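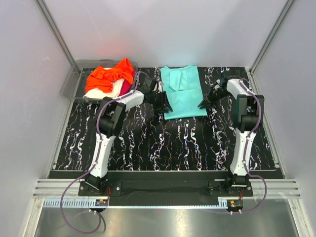
light blue laundry kind of Sunday

OK so I finally did it. I went through every single thing in my closet and I have feelings, so this is going to be a thread (sorry, mute me now)

Some background: in May I told myself I'd buy no clothes for 3 months. I made it to yesterday! Then Cabrera had a sale and I caved on a linen shirt. It's a very good shirt and I regret nothing.

But it wouldn't fit on the rail. Like physically would not go in. So out came everything, onto the bed, onto the floor, onto the dog's bed (she was furious)

Things I own 7 of: black T-shirts. Things I wear: the same one, over and over, until it gives up on me

Also found the Belura dress I wore to Hannelore Eder's wedding, still with a mint in the pocket. I ate the mint. Don't @ me

My rule for the maybe pile: would I be annoyed if it got lost in the mail? If I'd just shrug, it goes. This got rid of 3 sweaters and a jumpsuit I've been lying to myself about for years

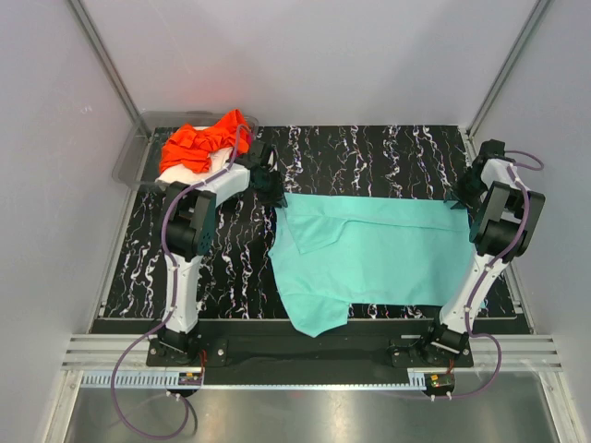
turquoise, wrinkles and all

Speaking of wrinkles, does anybody iron anymore? My mom ironed pillowcases. I hang stuff in the bathroom while I shower and hope for the best

Anyway two bags are by the door and the new shirt has its own hanger. If you know a place that takes old bras please tell me, I have so many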